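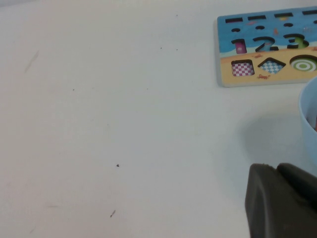

How to clean and refresh secondhand wooden toys

Posted 14/12/2023

Wooden toys from thrift stores and yard sales usually need an hour of work before they go to a child. The steps below are for solid wood or pressed board with a painted or printed face: puzzles, blocks, stacking toys, pull-along animals. They are not for anything with batteries or a music box inside.

What you need

A soft brush (an old toothbrush is fine)
Two or three lint-free cloths
A bowl of warm water
Mild dish soap
White vinegar
Cotton swabs
Fine sandpaper, 220 grit
Food-safe mineral oil, for bare wood only
A wire cooling rack

Step 1. Check it over

Do this in daylight. Run a fingertip along every edge and feel for splinters. Press on any knobs or pegs and try to turn them. A peg that moves has to be glued or the piece thrown out. Look for paint that lifts when you scrape it lightly with a fingernail. If the toy is old, has no maker's name, and the paint is flaking, don't sand it and don't give it to a child. Old paint may contain lead. Keep it on a high shelf or get rid of it.

Check the maker and model against a recall list as well. I had a Lockyer pull-along duck, stamped 867 underneath, and it took me two minutes to look it up.

Step 2. Brush it dry

Brush out all the dust before any water goes near the toy. Cutouts, slots and peg holes hold the most. Work from the back to the front and tap the piece face down on a towel when you finish. Wet dust turns to paste in the corners and is much harder to get out.

Step 3. Wash

Put a few drops of soap in the bowl. Dip a cloth, wring it out until it no longer drips, and wipe one side at a time. Never soak wood or leave it standing in water. Pressed board swells at the edges and won't go back.

For printed faces, use light pressure and stop if any color comes off on the cloth. Use a damp cotton swab inside holes.

Wipe again with a clean cloth and plain water.

Step 4. Wipe with vinegar

Mix one part vinegar with one part water. Test a spot on the back first and wait ten minutes. If the finish doesn't turn cloudy, wipe the whole piece and dry it right away. The smell goes by the next day.

Sticker glue needs something else. Rub in a little cooking oil, leave it for five minutes, then wash with soapy water again.

Step 5. Dry

Stand everything on the rack, away from heaters and direct sun, and leave it overnight. Thick blocks can take two nights. Turn flat boards once so that they don't warp.

Step 6. Sand and oil

Sand rough spots on bare wood only, along the grain. Wipe off the dust. Rub in a small amount of mineral oil, wait 20 minutes and buff off the extra. Skip the oil on painted and printed parts. It leaves them sticky.

Storing sets

Zip bags work for small sets. I number the bag and write the same number on the back of the board in pencil, so a stray piece can go back where it belongs. My Alholm farm set is 521 and the Druminska train is 927. Leave the bag slightly open for the first week in case there is any damp left in the wood.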